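Dwynwen Voyle
Robot learning, mostly the parts that don't fit in the abstract. Opinions mine.

1/ I've had four people send me the Tokell preprint since lunch, so fine, let's do this. The claim is that a two-armed robot learns tabletop chores better if you let it watch its own failures during training. I run a small group that works on the same problem. I have read it twice now and I am less impressed than my inbox is.

2/ Quick version for those who don't live in this stuff. You teach a robot by having a person steer it through a task over and over. Those recordings are demonstrations. Normally you throw out the bad ones. Tokell keeps the bad ones, tags the moment where each went wrong, and trains on everything.

3/ The idea is reasonable. People have been trying versions of it for years. My trouble is with the number everyone is quoting, which is a 70 percent success rate on "unseen household items."

4/ Seventy percent of what? I had to go to the appendix. A trial counts as a success if the item is off the table and over the target when the clock runs out. Over it. Held above it in the air is enough.

5/ If I carry your dinner across the kitchen and stand there holding it above your plate until you leave, have I served dinner?

6/ We rebuilt the task at our end to see how much that rule matters. Two arms, multi-fingered hands, white table, clear plate as the target, a bag of chips as the item. Under the Tokell rule, a moment like this one is already a pass.

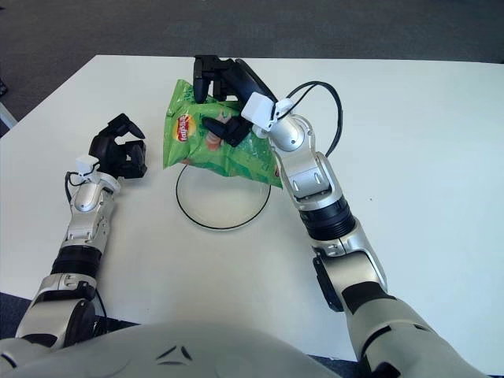 Photo: Luana Dantas / Grosel Lab

7/ Bag in the right hand, up above the plate, left hand open and holding nothing. By the paper's scoring you could stop the clock and write down a win. By ours you can't score it yet, and you can't tell from a still whether you ever will.

8/ Chips are a mean thing to pick, I admit. A bag has no fixed shape. Pinch it near the top and the rest hangs however it likes. Hold it a bit lower and you're squeezing air and potato. The hand has to make a choice and the choice matters most when it comes time to let go.

9/ And letting go is where our runs fall apart. Fingers open, the bag clings to one of them for a moment, then it drops crooked and slides halfway off the plate. Or the hand opens fine and clips the bag on the way up. None of that exists if you stop scoring at "over the target."

10/ Numbers, because I'd be a hypocrite otherwise. We logged 1033 trials across all our items with one policy trained on the Tokell recipe, as close as we could get from the text. Every trial was scored twice, once by their rule and once by ours. Ours says: item resting on the plate, both hands clear, nothing knocked over.

11/ I'm not posting our two percentages tonight. Teodoro Cordero is rescoring the whole set without knowing which training recipe each trial came from, and I want his count next to mine before either goes out. I will say the gap between the two rules is large enough that I stopped finding the argument academic.

12/ Someone is going to say the scoring rule is the same for the baseline, so the comparison is still fair. I thought so too for about half a page. Then think about what the failure tags teach. They mark the moment of going wrong, and most of their tags sit in the approach and the grasp. So the method gets better at exactly the part the rule rewards.

13/ The baseline never gets that help. Then both are graded on the part that only one of them was coached on. You can call that fair if you want. I'd call it a test written by the tutor.

14/ "Unseen" is doing some work as well. There are 6 unseen items. Two of them are boxes, and there are plenty of boxes in the training set. A new box is new in the way a new sock is new.

15/ Things I liked, so nobody accuses me of only throwing rocks. The tagging tool looks good and I'd use it tomorrow. They report how many hours of human steering they used, which hardly any group does. The videos run at normal speed. Bless whoever fought for that.

16/ The section on people disagreeing over where a failure begins is the best thing in the paper and it gets one paragraph. Two taggers look at the same dropped cup. One marks the drop, the other marks a bad finger angle much earlier. Which one should the robot learn from? I would read twenty pages on that.

17/ Vasylyna Prokopenko in our group has been fighting with that same question since July. Her working answer is to tag a stretch of time and let the training sort out the weights. It helps on cups. On soft packaging it does nothing I can see, and she'd tell you the same thing with more swearing.

18/ Replying to a few of these in a batch.

Yes, I wrote to the authors before posting. Tudur Beddoe answered within a couple of hours and was gracious. He says the rule was picked because release was "too noisy to score by machine." I believe him. I also think that if your automatic scorer can't see the hard part, you put a person in a chair.

19/ No, I don't think anyone cheated. The rule is printed in the appendix in plain words. My complaint is that the abstract says "placing" and the appendix says "holding above," and the abstract is the part that gets shared.

20/ To the person asking if our hardware is just worse: could be! Our hands are not their hands. Theirs have softer tips, going by the supplement, and that may well help with release. If so I'd love to see it, and it would take them an afternoon to show me, because the videos must run past the cutoff.

21/ To the person asking why chips at all when a real kitchen has bowls and pans. Because real kitchens are full of bags. Open your cupboard. Everything that isn't a can is a floppy thing with a seam.

22/ What would change my mind: the same trials, same robot, rescored by a human with the hands clear of the item at the end. Put the release failures in their own column. If the tagged training still wins by the margin they claim, I'll post the result myself and pin it.

23/ I also want the Dristholm people to run it, if any of you are reading. You have the Ásgeirsdóttir items on a shelf and a different pair of arms, and your lab has no dog in this.

24/ Muting this until morning - Teodoro has the scoring sheets and I've promised not to look over his shoulder. Will add his count under this post when it's done, whichever way it goes.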